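Norkano Medical Group: Revenue Integrity Working Group
Minutes of the meeting of March 5, 2021
Present: Anisa Pelupessy (chair), Sanaa Samir, Qiuyue Dai, Souad El Sherbiny. Apologies: Antonina Bilyk.
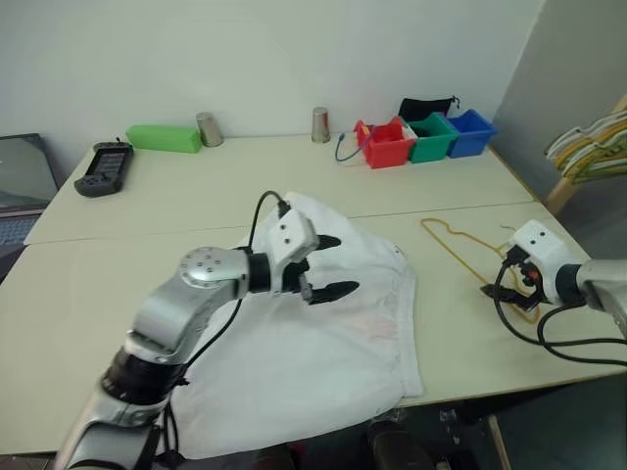

1. Claim denials. S. Samir reported 127 denials for missing prior authorisation, 11 of them past the appeal deadline. Authorisation numbers are held in Nedolari but do not carry over to the claim form when an appointment is rebooked. Linen and garment handling was raised under the same item: the charge sheet has no line for it, and an item such as laundered linen falls under general overheads and is not billable. Agreed that no new line be added.

2. Payer contract. Q. Dai circulated the revised Patwary terms. The resubmission window is unchanged. Clause 5 now requires the referring clinician's identifier on all imaging claims. Claims without it will be returned unprocessed.
Action: QD to confirm the start date in writing.

3. Write-offs. Proposed that balances over 2,000 be signed off by two members of the finance team. Agreed. S. El Sherbiny asked that partial write-offs on one account be added together for this purpose. Agreed.
Action: SES to amend the procedure.

4. Clearing house. The Caneso contract runs to October. Rejection reports still arrive without the payer's reason code. A. Bilyk had sent a written note asking for this to be settled before renewal is discussed.
Action: AB to raise with Caneso.

5. Any other business. None.

Minutes taken by S. Samir.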